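第四讲 夹爪的比较试验:怎样少骗自己一点

最后更新:一月

这一讲不讲抓取规划,讲怎么比较两只夹爪。往年交上来的实验报告,十份里有八份的结论是“A 优于 B”,而我读完以后通常只能确认一件事:写报告的人更喜欢 A。

先说本学期手上有的东西。手持式夹爪两种,一种是 Flalten 的成品,一种是实验室自己打印的双指,相机装在夹爪上,由人拿着做动作。机械臂是 Rathjen 的,控制器用 Ludis。厂家的宣传页大家都看过,“自适应”“类人触感”之类的词请不要出现在报告里,除非你能写出它对应哪个可测的量。

一、“成功率”是谁的成功率

Sabine Vogler 前年带的小组给出过一个很漂亮的数字:245 次抓取,只失败 11 次。我把原始记录要来看了一遍。物体一共三种,都是方的,都摆在夹爪正下方,操作者是同一个人,而且失败后允许“调整一下重来”,重来成功的不算失败。这个数字没有造假,可它回答的问题很窄:一个熟练的人,拿着这只夹爪,能不能夹起方块。答案当然是能。给他一双筷子,他多半也能。

所以第一条要求是:重试单独记一栏。第二条,操作者至少两人,轮换顺序事先写好,贴在记录本第一页。不要做到一半觉得谁手顺就让谁多做几次。

二、指尖的垫子

比较夹爪时最容易混进来的变量是指尖材料。打印件本身很滑,所以大家都会在内侧贴一层软垫,贴完以后抓取明显变稳,于是报告写“新的指型效果更好”。到底是指型的功劳还是垫子的功劳,没有人拆开来试过。Lụa Quách 做过一次像样的对照:同样的指型,垫子换三种,再用同样的垫子,指型换两种。结果垫子带来的差别比指型大得多,而那一轮改指型花了她整整一个寒假。

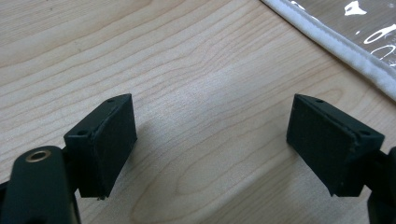 垫子还会老化。边缘起毛、胶层松动之后,摩擦和刚换上时已经不是一回事。Joscha Hinrichs 主张每做 2000 次换一次,我问他这个数哪里来的,他说是 Bostley 的耗材单上写的。卖耗材的人建议你多换耗材,这我不意外。本课的做法是每次开始前用同一块标准木块做拉脱测试,记下读数,读数掉了再换。土办法,但至少是自己量的。

另外请检查两侧指尖的高度和角度是否一致。螺钉没拧到底,指尖会歪一点,肉眼不容易看出来,抓薄片时却很要命。先拧好再采数据,中途重新拧过的,前后两段分开统计。

三、相机看见了什么

手持夹爪上的相机离指尖很近,视野里有相当一部分被夹爪自己占住。有人说这是优点,指尖和物体的相对位置总能看到。我同意一半。夹的东西一大,指尖后面的接触情况就看不见了,事后对着录像判断“夹稳了没有”,很多时候是在猜。Edith Guzmán 和 Sebastián Gallardo 各自标注过同一批录像,分歧集中在那些物体挡住指垫的片段上。两个人都很认真,问题不在人。

光照也要管。木桌面在顶灯下会有反光,亮的那一块纹理变淡,桌面上的浅色薄片放在那里,视觉算法的表现和放在旁边不一样。如果 A 夹爪上午试,B 夹爪傍晚试,你比较的有一半是窗户。请拉上窗帘,或者交替着做。

四、手持的结果能不能搬到机械臂上

常见的说法是“硬件一致,可以直接迁移”。指尖可以一致,手腕不一致。人手碰到桌面会自己让一下,臂不会,除非控制器里专门设了柔顺。去年我们把手持时表现最好的那只装到 Rathjen 上,第一个下午就把指尖压裂了。控制器的说明书说默认参数“适合大多数应用”,我至今不知道那大多数是哪些。

上臂之前必须做空载下探:慢速,离桌面留余量,一人看屏幕,一人手放在急停上。这一条没有商量。

五、报告里要写的

夹爪型号或打印件版本号;垫子材料和上次更换时间;开始前的拉脱读数;操作者和轮换顺序;每种物体的首次成功、重试成功、失败,分三栏;照明条件;中途动过哪些螺钉。图表随意,误差线必须有。

结论可以写“没看出差别”。这样的报告我给过全班最高分,理由是我信它。

下次课前读完 Ludis 手册里关于力限制的那一章,带着问题来。手册里有两处单位前后对不上,找到的同学请在课上指出来。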